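Tirkby Docs | Install | Calibration | Tutorials | Tooling | Forum

Masking the gripper out of wrist camera footage

Quick writeup, mostly so I stop answering this in the forum. Covers making a static mask for the hand-held gripper, a moving one for the fingers, and checking both before you train. Assumes you already have Tirkby installed and at least one recorded session. If not, do the install page first.

Why bother

The gripper body sits in the same pixels all day. Feature trackers love it. Sharp edges, screw heads, high contrast, never moves. So your visual odometry locks on to the tool and reports that the camera is standing still while you're walking across a room. Seen it drift, seen it freeze, seen it do both in one session.

Segmentation has a related problem. Finger pads end up in the object mask, grasp point lands on your own finger, planner is very confident about it.

Masking fixes most of both.

What you need

- Tirkby with the mask plugin turned on (it's off by default, check your config)
- one session, 800 frames or more
- finger width logged with every frame. No width log, no moving mask, you're stuck with the fat static one
- a paint program, any

Step 1. Pull sample frames

Run

tirkby sample --session bedroom_02 --count 10 --spread

The spread flag picks frames far apart in time. You want different backgrounds behind the tool. Ten frames that all look the same are worth one frame.

Skip the first second or so of the session. Exposure is still settling and the edges are mush.

Step 2. Build the static mask

tirkby mask static --in samples/ --out static.png

It takes per-pixel variance over the samples and keeps whatever doesn't change. Body and the round housings come out clean almost every time. Arms don't, they move with the fingers, leave them for step 3.

Open static.png and look at it. Usual problems:

Holes in the body. Shadows and reflections change, variance goes up, you get speckle. Close them with --close 6. Go bigger and it starts eating the gap between the arms, and you need that gap, that's where the objects are.

Small brackets missing. Thin parts near the image edge drop out. Paint them in by hand, takes a minute. Seriously just paint them.

Background stuck in the mask. Means your samples are too alike. Back to step 1.

Step 3. Moving mask for fingers and arms

This one depends on width. Calibrate at fully closed, half and fully open, the plugin interpolates between.

tirkby mask fingers --session bedroom_02 --widths log/width.csv

If your pads are a strong color you can seed with color, which is faster:

tirkby mask fingers --seed-color blue --seed-region center

Careful with this. Color seeding grabs anything close in hue that touches the seed region. Blue pads plus a blue garment and the mask runs off down the cloth. Had exactly this on laundry sessions. Keep the hue range tight, and cap the region area with --max-area so it fails loudly instead of quietly swallowing half the bed.

Arms: don't try color. Dark on dark in half the rooms you'll record. Use the linkage model, the arm positions follow from the width anyway.

Step 4. Try it on a hard frame

Pick something ugly. Soft items, direct sun, pads near a cloth that's close to their own color. My test frame has a green knit and a light blue piece of cloth on a wrinkled pale sheet, sun coming in on the bed. Blue pads right by it all.

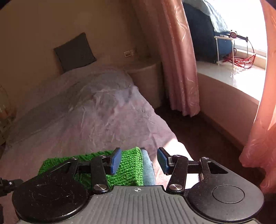

Step 5. Run the overlay check

tirkby mask preview --frame 412 --static static.png --fingers on --tint red

Red is masked. Go over these:

- both finger pads fully red, including the inner faces
- screw heads on the arms covered, they are the worst offenders for tracking
- gap between the fingers NOT red
- no red leaking onto the cloth
- the rail behind the arms covered

If the pads have an unmasked outline, dilate the finger mask by 2. Not the static one, that's fine as is.

If the leak is on the blue cloth, tighten hue first, then shrink the seed region. Don't touch closing, wrong knob, people always reach for it.

Bright patches: the sunny bit of a sheet will sometimes be flagged as static if you sampled while hardly moving. Same fix as before, spread the samples.

Step 6. Feed it to odometry

In the session config:

odometry:
 mask_static: static.png
 mask_fingers: true
 min_features: 120

Lower min_features if the mask covers a lot of your view. A plain sheet doesn't have much to track, the wrinkles help more than you'd expect. Curtains are a mixed bag, they've got pattern but they move if there's a draft. Leave them in unless you see the pose wobble.

Then

tirkby odom run --session bedroom_02 --report

Look at the track count in the report, before and after. On my session 910 features dropped to something much lower with the mask on, and the trajectory finally looked like a person moving round a bed. Fewer tracks is ok. Tracks on the tool were junk.

Step 7. Feed it to segmentation

Same masks, different use. Here you don't black out the pixels, you pass the mask as an ignore label:

segment:
 ignore: [static, fingers]
 fill: none

Blacking out pixels makes a hard edge and the model will happily draw an object boundary along it. fill: none avoids that. Also don't use fill: mean, it was added for an old model and should of been removed by now.

For cloth on cloth, expect merges where two peices overlap. That's not the mask's fault. Lower the merge threshold or use the texture channel, a chunky knit against flat fabric separates pretty well on texture.

Known issues

Mask shifts after you take the camera off and put it back. Even a tiny bit. Redo step 2, every time.

Width log out of sync. Finger mask lags behind the fingers. Check the offset with tirkby sync check, fix it before anything else.

Left and right arms swapped after a horizontal flip augmentation. Flip the mask too. Obvious, still got me.

Preview crashes on sessions recorded before June. Old timestamp format, run the migrate script first.

Will add the glove-mounted version when I've got a rig to try it on.

Related
Syncing finger width with video
Landeck planner: reading grasp candidates from Tirkby
Inimden segmentation models, which one to use
Negussie log viewer quick start
Odometry reports, what the columns mean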